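Junk drawer tips, part 2 (the small stuff)

Quick one tonight, dishwasher is making its noise again.

Start by dumping everything out. All of it, on an old towel. Dead pens go. Takeout soy sauce goes. Keys you can't name – put them in an envelope, write December on it, toss when December comes.

Batteries: never loose. Stand them in an egg carton, tape over the ends of the 9 volts. Otakar Machala told me to do that years ago and I ignored him, dont be me.

Twist ties: keep ten, max. I once had a bag with 507 in it. Bread does not come that fast. 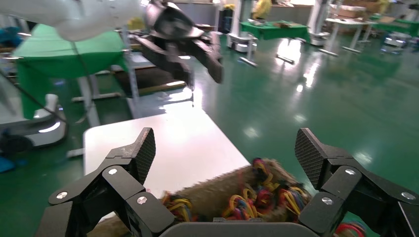 Rubber bands dry out and snap if they sit near the stove, so keep them somewhere cool and out of the sun. Pull on each one once a year, anything that cracks is trash. Skip the rubber band ball, you can never get the one you want off it. A woven basket like the brown one is better, colors all jumbled together, just reach in. Wide ones are good for stuck jar lids. Skinny ones hold a bag of rice shut.

String: wind it on a clothespin, clip the end in the jaws.

Screws and picture hooks – pill bottles, label on the LID not the side, because you look down into a drawer. I bought a box of 100 picture hooks from Krajčí for one frame. Still working thru them.

Cords next. Coil each one loose, never tight around your hand, and tie it with one of those ten twist ties. Masking tape flag by the plug, write what it runs.

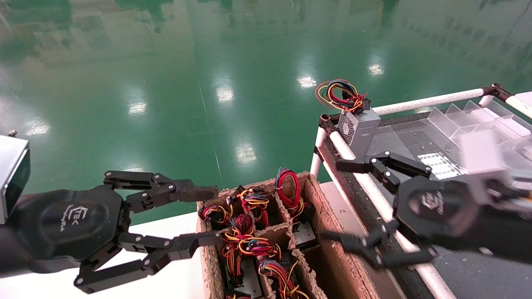 If you cant say what it runs, same envelope rule, only a shoebox. Mine had the charger for a Zoklow shaver I gave away in college.

Tape rolls: fold the end under before you put it back. Two seconds.

Wipe the drawer with warm water and a little vinegar, let it dry all the way, then liner. Cut the liner a hair short so it doesnt buckle at the back.

Next time, under the sink.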